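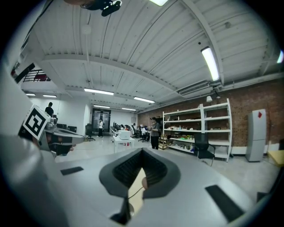 Slow down and your tracking will come back, according to the one reply I got when I asked a shorter version of this last month. We slowed down. Our tracking did not come back, so I'm trying again with more detail.

We're a second-year student team doing the Lerkudness challenge, which for those spared it so far is a two-armed tidying task. The robot has to pick up a tea towel, fold it in half twice and put it in a tray, and then do the same with a different tea towel it has never met. Teams teach it by recording people doing the job with a pair of hand-held grippers, each with a camera on it, and training on the recordings. The rules recommend 2000 demonstrations. The rules were presumably written by someone with 2000 tea towels' worth of enthusiasm.

We put our recordings through Enau, which works out where each gripper was at every moment from the video. Of our first 50 demonstrations it accepted 17. The rest come back marked "trajectory lost" or, more insultingly, "trajectory implausible". One of them has my left hand leaving through the roof at a fair speed and returning in time for the second fold.

What we've tried:

- moving more slowly (see above)
- cleaning the lenses
- redoing the calibration, twice, with two different people holding the board
- recording at lunchtime, evenings and one very early morning
- a stern team meeting

Lunchtime was the worst. The early morning was the best, but three of us live a long bus ride away and the other one refuses on principle.

We record in the big shared workshop, brick wall down one side, metal ceiling, lots of strip lights, other groups at the desks getting on with their lives. The left and right grippers each have a square marker on top so that one can see the other. We start a recording, pick both grippers up, do the fold, put them down, stop the recording. The mapping run (the slow walk-round at the beginning that Enau wants before anything else) we did once, in the first week, and have been using ever since.

The demonstration deadline is in May. Is this a hardware problem, a software problem, or an us problem? I have money on the third but would like it in writing.

*posted by towelrail_b, 9th April*

---

**semi_rigid**

It's the third one, mostly, but don't pay out on the bet yet.

Start with your mapping run. "Once, in the first week" made me wince. The map is a record of the room as it was when you walked round it. If anyone has shifted a table, restocked a shelf, wheeled a chair to the other end of the room or hung a coat up, Enau is now comparing your video with a room that no longer exists. In a shared workshop that's every day. Do a fresh mapping run at the start of each session. It takes a few minutes and you'll resent every one of them until you see the acceptance figure.

Do it properly as well. Walk a loop and come back to exactly where you began. Go up close to the work table, then back off, then close again from the other side. Tilt the gripper through the sort of angles you use when folding. Most people do a dignified lap at chest height, like royalty at a flower show, and then spend the session with the camera tipped at odd angles a hand's width above a towel. The software has no idea it's in the same building.

Second, look at what your camera sees. Your picture has an awful lot of ceiling in it, and that ceiling is long parallel ribs from one side to the other. Ribs are horrible. One looks exactly like the next, so the tracker can slide along by a rib and feel perfectly content. I'd bet that is how your left hand got through the roof. The strip lights don't help, being bright and very alike. What you want in view is clutter, and you've got some lovely clutter along that brick wall. Those shelves are the best thing in the room. Turn your work table so that whoever is recording faces them, or failing that so that they're well off to one side and stay there.

Third, people. Lunchtime is worst because lunchtime is when everyone gets up. A person sitting still at a desk does very little harm, but a person walking through is a moving thing that the tracker would like to believe is a wall. You can't stop them. You can stick things up nearer to your table so that the walkers make up a smaller share of what's visible. We used old conference posters, on the grounds that they were free and had never been looked at by anyone before.

Fourth, your order of doing things. You say you start the recording and then pick up the grippers. So every clip starts with the camera lying down and staring at whatever it happens to be lying in front of, followed by a swoop. Hold both grippers up and still, looking out at the room, for a slow count of three. Then go. Same at the end. We got more from that than from anything we bought.

Calibration: if you've done it twice and the numbers agreed, leave it alone. It's tempting to keep doing it because it feels like work.

---

**enau_sufferer**

Same thing happened to us. We changed to the newer version and it was fine

> Which newer version? We're on whatever the course machine has. — *towelrail_b*

> the newer one. sorry, a friend installed it — *enau_sufferer*

---

**gantry_and_chips**

I agree with most of what semi_rigid has put, and with all of the part about posters. A few additions from the far side of last year's Lerkudness, where we came a proud second from bottom.

**Check the two hands separately.** "Accepted" in Enau means both grippers survived. If one is losing its place twice as often as the other, the overall number hides it. Ours was nearly always the left, and the reason was that our left-hander did the recording and kept turning that wrist so the camera looked down into the towel. A white tea towel at close range is about as informative as fog. Buy checked ones. We ended up with a patterned cloth taped over the whole table as well, under the towel, and the left hand came back to us.

**The markers are for the two hands to find each other, and they only work if they're seen.** Folding brings your hands together and then apart, and at some point one gripper will be sticking its marker into the other's blind spot. Play back a rejected clip and watch for how long the other marker is missing. A second is fine. If it's most of the fold, change how you stand. Elbows out. You'll look as if you're carrying two invisible carpets, and it works.

Keep the markers flat and clean, too. One of ours had a curl in a corner for an entire month. We blamed the software, the lights, the room and a neighbouring group before we blamed the paper.

**Slow isn't the same as smooth.** Whoever told you to slow down wasn't wrong, only incomplete. If you go very slowly you start making little corrections, and the little corrections are jerky. There's a nastier cost later on: the robot learns your speed. We trained on very cautious folding and got a robot that approached every towel as if it might be asleep. The task has a time limit. Fold at the pace you'd fold at home if somebody was waiting for the kitchen table.

**Do not record 2000.** I know what the rules say, but read them again: it's a recommendation. You've got until May and four people, one of whom has principles. We recorded to the bitter end and then found that a large heap of it was the same towel in the same place, folded by the same bored person. It taught the robot one towel. Do batches of 40, and change something between batches: the towel, where it starts, how crumpled it is, who's folding. Run each batch through Enau before you start on the next. If a batch comes back bad you've lost an afternoon and not a fortnight.

We did it the other way round and processed everything at the end. I don't recommend the evening that followed.

**Keep the rejects.** Put them in a folder with a note of what went wrong. You'll have a report to write, and "we lost most of our early data and here is why" fills a very respectable page. Our marker was far more taken with that page than with the robot, although in fairness to the page, so was everyone who had seen the robot.

On the light, semi_rigid's right that strip lights are dull to look at, but I'd also fix your exposure if the camera lets you. On automatic it hunts up and down whenever a bright fitting drifts in at the top, and each time it does that the rest of the room goes dark for a moment. There's a setting for it in the capture menu, two screens further in than anybody would think to look.

> Went back through the rejects. It's the left hand in nearly all of them. Also our mapping run has a Christmas tree in it. — *towelrail_b*

> There's your answer, then. — *semi_rigid*

> We'll do a new map tomorrow and turn the table round. Checked towels ordered from Estell, who only sell them in packs of 40, so we'll be well supplied for the finals and for the rest of our lives. Will post the figure for the next batch when it's through. — *towelrail_b*

> did you try the newer version — *enau_sufferer*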